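Grip fault on the Kakska cell: findings and interim measures

Users of the Kakska handling cell are asked to read this notice before their next booking.

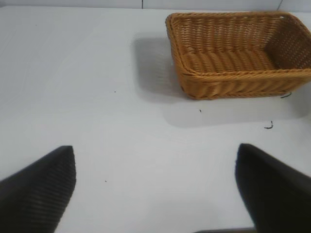
In May the arm released its load without a command on several occasions during basket-filling trials. No one was hurt. The most serious case took place shortly after 4 pm, when a sample block fell from above the table and landed within reach of an operator who had stepped inside the marked line. Work was stopped at once and the cell was isolated from the mains.

The inquiry was led by Iker Cordero of the Pangilinan workshop. The controller log held 3822 grip cycles for the period under review. In 372 of these the reported finger position differed from the true position by more than the permitted amount. The controller read the difference as a completed placement and opened the fingers, whatever the height of the arm at the time.

The cause was traced to a worn connector on the position sensor cable. The cable had been routed too tightly during the previous service and flexed at the same point on every wrist turn. Patton, which supplied the cable, has sent a longer replacement, and this has been fitted. A second check has been added to the control program, so that the fingers will not open unless the arm is also at placing height.

The cell has since run nearly 600 cycles under supervision, and the fault has not returned. Until the review closes, the following measures remain in force. Operators must stay behind the marked line whenever the arm is powered. Loads are limited to the soft test pieces. Any unexpected release must be entered in the fault book, even where nothing has been dropped.

Questions should be addressed to Vibeke Hauksdóttir at the Dinar safety office, extension 729.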